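4. Field construction of the Asodden footbridge

4.1 Site and constraints

The Asodden crossing lies in the upper part of the Plurkevley valley, where the stream has cut a channel with steep banks of silty clay over weathered shale. Before construction, residents on the east bank reached the school and the clinic by a ford that could not be used during high water. Vehicle access ends on the west side, 200 m from the crossing, and the remaining path is too narrow for a wheeled crane. All parts therefore had to be carried by hand, which set an upper limit of 70 kg on any single element, including its lashings and temporary handles.

The limit had a direct effect on the structural layout. An earlier scheme by Delaunay used paired glued laminated beams and was dropped at the concept stage, as the beams could not be split into portable lengths without a bolted splice at midspan. The adopted scheme is a trussed arch made of bundled bamboo culms, with short members that meet at steel pin plates. Each bundle was made up in the village yard, labeled by panel number, and moved to the bank in the order of erection.

4.2 Material selection and treatment

Culms were cut from two stands above the village, both managed by the Hlongwane cooperative. Only culms in their fourth year or older were accepted. Straightness was checked against a stretched string, and any culm with a visible split longer than one internode was set aside for use in railings or formwork. Treatment was by vertical soak in a borate solution, with the inner diaphragms punched through using a long steel bar. After soaking, the culms were stacked under a roof with spacers between layers and left until the moisture readings at the base and at the tip agreed to within 2 percent.

Wall thickness varied more than expected between the two stands. Culms from the lower stand were thicker at the base but tapered faster, and using them at full length would have led to eccentric bundles. The bundles were therefore assembled with alternating base and tip ends. This added labor in the yard but removed the need for shims at the pin plates.

4.3 Connections

The main connection follows the Jenska detail, in which a mortar plug is cast inside the end internode and a threaded rod passes through it along the culm axis. The plug transfers axial load to the wall by bond and by bearing on the diaphragm. Two changes were made. First, the outer face of the end internode was wrapped with galvanized wire before casting, to limit splitting while the mortar set. Second, the filling hole was moved to the upper side of the culm as installed, so that any later shrinkage gap would not collect water.

Trial connections were loaded in the village yard with a lever frame and drums of water. Failure, where it was reached, began as a longitudinal split near the filling hole and was preceded by audible cracking. The wrapped specimens kept most of their load after first cracking; the unwrapped ones did not. These trials were used only to rank the details, and no design values were derived from them - those were taken from the laboratory series reported in Section 3.

4.4 Erection sequence

Erection was carried out in April, at low water, from a light scaffold founded on stone-filled baskets. The two half-arches were built outward from the abutments and closed at the crown with a short adjustable panel. Closure was made before 7 a.m. to limit the effect of uneven heating on the crown gap. The deck was laid from both ends at the same time to keep the thrust balanced, and the scaffold was lowered in small steps over roughly 30 minutes while the crown level was read from the west bank.

The measured crown settlement was smaller than predicted. We attribute the difference to the deck boards, which were neglected in the model but act with the upper chord once nailed. The stiffness gained in this way should not be relied upon in design - the nails are expected to loosen with use, and the boards will be replaced one at a time as they wear.

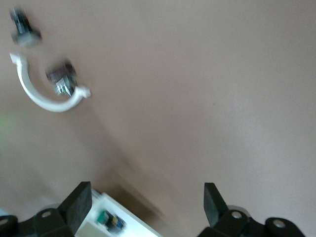
Figure 7. Curved white plastic piece on a flat surface, with a dark object nearby.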